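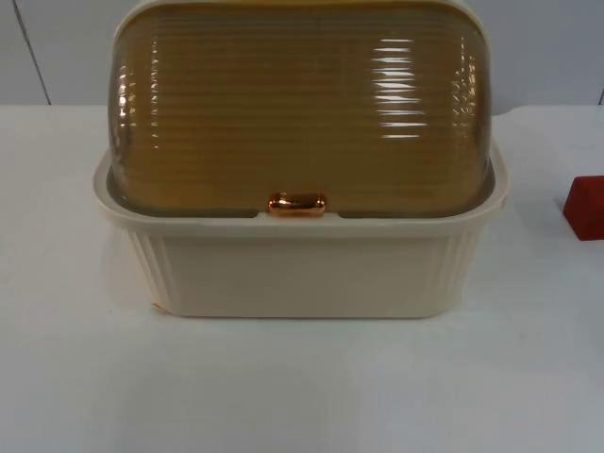 In praise of the bread box

Print this item | E-mail this item

Last updated: April 11, 2021

Those of you who read the January newsletter will remember my brave announcement that I was going to clear my worktop of everything I didn't use daily. The toaster stayed. The kettle stayed. The spiraliser went to the charity shop in Tudham, where it joined up to 20 others on the shelf. And then, having made all that lovely space, I went and filled it with a bread box.

I had been against them for years. My grandparents had one in enamel that smelt of old crusts and housed, to my knowledge, string. Bread in our house has always lived in its own bag with the end twisted under, a system that works well until somebody in a hurry leaves it open overnight and you are making toast out of roof tiles.

The one I gave in to is cream plastic with a see-through brown roll-top, ribbed all the way across, and a little copper-coloured knob at the front for pulling it up. The brown is somewhere between honey and strong tea. It looks as if it has come straight out of a caravan, and I mean that kindly.
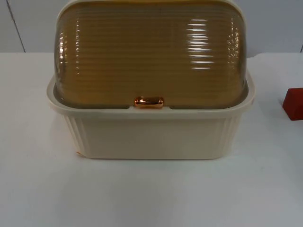 The great surprise has been the rolling lid. A lift-off lid needs somewhere to go, and in my kitchen that means on top of the butter. This one goes up and over and stays out of the way while you saw at the loaf. It does need a wipe along the ribs now and then - an old toothbrush is best - and I empty the crumbs every 10 days, or when I remember, whichever is later.

As for whether it keeps bread fresh, I can report that a shop sliced loaf does very well and a crusty one goes soft by the second morning. Several of you have written to say that crusty bread belongs in paper, cut side down on the board. I have tried it. The cat was very pleased.

Rolls and teacakes may go in too, if there is room. String is banned.

Print this item | E-mail this item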